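# Wivia: Kabel sortieren am runden Tisch

README zum Ordner `wivia/`. Stand April, noch nicht fertig.

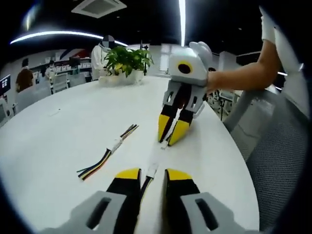

*Text & Ablage: Fotis Kyriakidis · April · Fragen bitte direkt an mich*

## Worum gehts

Kurze Kabel und Litzenbündel auf einem weißen, runden Tisch. Aufnehmen, ablegen, trennen, zusammenlegen. Kein Löten, kein Crimpen, kein Strom drauf. Nur Handhabung von dem Kleinkram, der sonst in der Kiste landet und sich verknotet.

Teil von Stirko (die große Sammlung mit Haushalts- und Werkbankzeug). Wivia ist nur der Kabelteil. Schrauben und Dichtungen liegen unter Plosel, bitte nicht mischen.

## Inhalt

- 645 Durchgänge gesamt
- davon 74 mit Vermerk `unklar` (siehe unten)
- 3 Aufgaben: `einzeln`, `buendel`, `beides`
- pro Durchgang eine `notiz.txt`, manchmal leer

## Material

| Kürzel | Was | Bemerkung |
|---|---|---|
| K1 | kurzes Kabel, schwarz/gelb | kleiner weißer Stecker am Ende |
| B1 | Bündel, schwarz/blau/gelb/weiß | in der Mitte weiß zusammengehalten, Enden fächern auf |
| B2 | Bündel, nur rot/schwarz | selten, erst später dazu |
| R | Reste, Schnipsel | zählt nicht als Objekt |

K1 und B1 kommen aus der Restekiste von Stefanou. Farben haben keine Bedeutung, also bitte nicht auf Belegung schließen. Gelb ist nicht überall dasselbe Signal.

B1 wird als **ein** Objekt geführt, auch wenn einzelne Adern abstehen. Hatte ich am Anfang anders, ist korrigiert. Falls irgendwo noch `B1a` oder `B1b` auftaucht: alter Stand, kurz melden.

## Aufgaben

**einzeln**: K1 am Stecker fassen, drehen, wieder hinlegen. Stecker zeigt am Schluss zur Tischmitte.

**buendel**: B1 in der Mitte nehmen und versetzen. Nicht an den losen Enden ziehen. Wird trotzdem manchmal gemacht, steht dann in der Notiz.

**beides**: K1 und B1 nebeneinander, parallel, mit Abstand. Abstand nicht gemessen, nach Gefühl. Wer das genauer braucht, muss selber nachlegen.

## Was `unklar` heißt

- Kabel am Tischrand, Ende hängt über
- Stecker verdeckt, Richtung nicht zu erkennen
- zwei Sachen verhakt, dann irgendwie doch getrennt
- Durchgang zu früh abgebrochen

Die 74 sind nicht gelöscht. Einfach über die Spalte `status` rausfiltern, fürs erste Reinschauen reicht das.

## Bekannte Macken

- Tisch ist weiß, Stecker ist weiß. An den Steckern sind die Umrisse deshalb öfter mal ungenau
- Weiße Schnipsel auf dem Tisch wurden nicht immer weggewischt. Sind `R`, nicht annotieren
- Die Durchgänge vom Sonntag haben anderes Licht, Schatten deutlich härter
- Nummerierung fängt bei 100 an, nicht bei 0. Bleibt jetzt so
- in `notiz.txt` stehen Tippfehler, hab ich nicht angefasst

## Benutzung

Ordner entpacken, zuerst `uebersicht.csv` öffnen. Trennzeichen Semikolon, Umlaute in UTF-8. Excel zerlegt die führenden Nullen, also lieber was anderes nemen.

## Offen

- [ ] B2 nachsortieren
- [ ] leere Notizen füllen oder rauswerfen
- [x] `B1a`/`B1b` zusammengeführt
- [ ] Kürzel mit Plosel abgleichen, dort heißt `R` was anderes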